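Computer Help > Hardware > Memory and Boards

Machine beeps and won't start after memory swap – is it the board?

Asked by pikepole, May 2005

I bought a used tower from Hakar, a surplus dealer, to run as a file server. It worked for 7 days with the memory it came with. I then ordered a matched pair of modules from Navon, took out the old ones, put in the new ones, and now I get repeating long beeps and no picture. The fans spin. The label inside says Foxconn, and there are four slots.

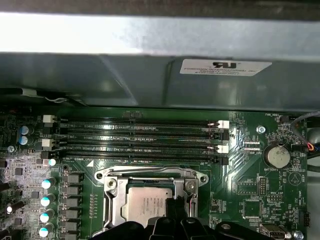

I have tried the new modules in the first and second slots, then the first and third. Same beeps both ways. The seller's sheet says the board takes "standard memory" and gives no other detail. Before I pay for a replacement board, is there a way to tell whether the fault is in the slots, the modules or something else?

2 answers

Answer from Chepkoech Rashidi (accepted)

Repeating long beeps on most boards mean the BIOS found no usable memory. That is a narrower fault than a dead board. The processor has to be executing code to produce the beeps, so the power supply and the processor are working at least that far.

Check the module type first. Registered and unbuffered modules of the same generation often fit the same slot, and a board designed for one will usually refuse the other. Read the part number on the old modules and look it up. If they are registered ECC and the new ones are not, you have your answer.

If the types match, do the following with the power cord removed:

1. Take out all modules and power on once. You should hear the same beep pattern. If the pattern changes, the board was detecting something and rejecting it.

2. Inspect the area between the socket and the slots for loose screws or bent parts. Do not remove the processor at this stage. 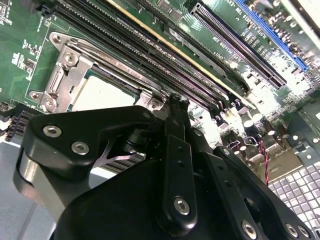

Socket with its metal bracket.

3. Refit one old module in the slot marked as first on the board. Numbering does not always start nearest the processor. Press until both end clips close without help.

4. If it starts, enter setup, load defaults and save. Then shut down and try one new module alone.

5. Clear the CMOS if a single old module also fails. Move the jumper for ten seconds, or take out the coin cell for a few minutes.

6. Only if all of that fails, reseat the processor. Uneven contact under it can look like a memory fault when the memory controller is on the processor itself – on older designs it is in the chipset and this step rarely helps.

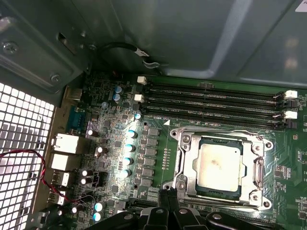

7. Run a memory tester overnight once it starts. I use the one on the Muriithi boot disk. One full pass is not enough.

Answer from Pikaletti_fan

had the same beeps, was the modules. cleaned the contacts with a pencil eraser and it booted. a new board was going to cost me around 300 so try that first

Comment from Chepkoech Rashidi: An eraser leaves grit and can wear through the plating. Isopropyl alcohol on a lint-free cloth is safer.

Comment from pikepole: Old modules are registered ECC, new ones are plain unbuffered. One old module in the first slot starts normally. Sending the pair back to Navon.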